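Findton open day notes, 21 April 2021

Typed on the bus back, so sorry for the state of it. Went for the pottery. Stayed for the pottery. Feet killing me.

Gates at ten, line already out to the road. Free entry, parking on the field, bring boots if you go in October for the next one.
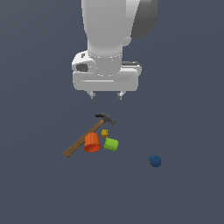
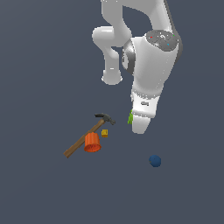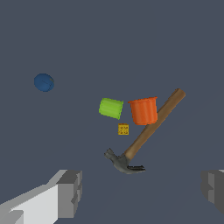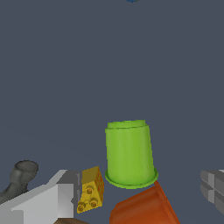

Findton makes cups. Plates and bowls too, but mostly cups, and the whole tour is built on that. You start in the clay store, which smells like a cellar, then the slip room, then the long shed where the casting gets done. Plaster molds on racks up to the roof. They pour, wait, tip out the extra, wait again. The guide had us all hold a fresh one and half of us put a thumb through it. Drying is upside down, rim to the board, same way the green cup is standing in the last picture, and they're fussy about that. Rim stays round if it sits flat on something. Leave it rim up in a draft and it goes oval and that's a second. I've been drying mine the wrong way up for years, so that was worth the bus fare on its own.

Next the kilns. Two big gas ones and a little electric for tests. Only the electric was open. Capacity of the big ones is 400 cups a load, packed by hand, and a full firing and cool takes the better part of two days. They don't open the door early. Somebody did once and the shelf of broken handles is still on the wall with a date under it. Top temperature I didn't catch, guide had a mask on and there was a fan going.

Glaze room was my favorite. Buckets everywhere, all the lids labeled with the wrong color, because raw glaze looks nothing like the fired one. Pink bucket comes out dark green. Gray bucket comes out blue. They have a wall of test tiles, 93 on the board, every one with a number scratched in the back and a card next to it in pencil. Could have stood there all day. Got moved along. You're not allowed to touch the tiles but you can ask for one to be turned over.

Dipping is quicker than you'd think. In, twist, out, wipe the foot, next. The woman on the bench had burn scars on her wrist and said they were from baking at home, nothing to do with work.

Lunch. Cocco van in the yard, cheese toasties and coffee, cash only, long wait. Toastie good, coffee thin. There was a second stall from Jestcombe selling honey and wooden spoons, didnt stop. Seats were hay bales, damp ones.

Afternoon was the decorating shop, upstairs, narrow stairs, not good for strollers or bad knees. Banding wheels, brushes made of what looked like six hairs. They let you have a go. My line started straight and ended somewhere near the handle. They keep your cup, fire it, and mail it for the cost of postage. Mine is going to be awful and I can't wait.

Seconds sale from three. This is what most people come for and you could tell. It's in the old packing barn, tables by price, and they put out 1,000 pieces and don't top up. Get there by half past two. I didn't. Plates were gone, small bowls were gone, still plenty of mugs and egg cups. Bought four mugs and a jug with a wonky spout, which pours fine, tested it at the tap outside. Bring newspaper, they ran out of wraping before I got to the desk.

Also had a look at the Dasach stand on the way out, they do the clay. Bags stacked by type, free sample lumps in sandwich bags. Took the red one. The guy said it shrinks more than the white and to make everything bigger than I want it. Will try.

Practical bits:

- Bus 48 stops at the gate, last one back is ten past five, and it does leave on time
- Toilets by the kiln shed only
- Tour takes two hours, more if your group asks questions (ours did)
- Dogs ok in the yard, not inside
- Card machine in the barn kept dropping out, take cash

Things I forgot to ask: whether they sell the old molds, and what they do with the scrap clay off the floor. If anyone's going in October, ask about the molds for me. I'd take a mug one or the little jug.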